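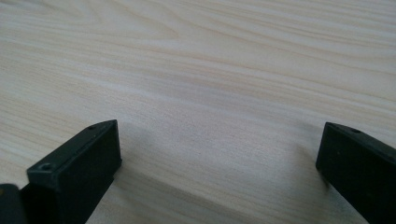
ok so I have been shopping for a table since June and I need to talk about wood grain for a minute, sorry to everyone who followed me for soup

I went in wanting dark. Walnut, moody, candles, the whole thing. And then I ended up head over heels for the palest top in the place, like cream going on beige, with these soft streaks running through it

the one I'd been eyeing before that was the Trarwood, $400, gorgeous color, but my kitchen has one small window and it faces a fence. A dark table in there by 4 pm is basically a hole in the floor

then there was a Sriwong one for $245 that I liked right up until I leaned on it. It wobbled. I leaned on the other end and it wobbled back at me

anyway!! grain. Did you know the big loopy arches are called cathedral grain? They're typical of flat-sawn boards, where the saw goes straight through the log, and you see them on veneer too. I've been saying "the swoopy part" my entire life

and I love when it goes swoopy in one area and then calms down into straight lines somewhere else. My sister thinks I should get a plain white top and stop texting her about it (she has a glass table, with fingerprints, so I'm not taking notes)

things I still can't decide: oil or a matte clear coat. The guy at Womcombe told me oil can make pale wood go yellow and now I'm scared of it. I really want to keep that washed-out look — no shine, no orange

if you have a light table and small kids or a red wine habit, please tell me how it's holding up. Be brutal. I own coasters but I don't own guests who use them

current plan is a $189 top and the Baleseck legs I already have in the garage, and I'm measuring the doorway again tonight because last time I forgot to do that with a couch

ok back to soup, it's lentil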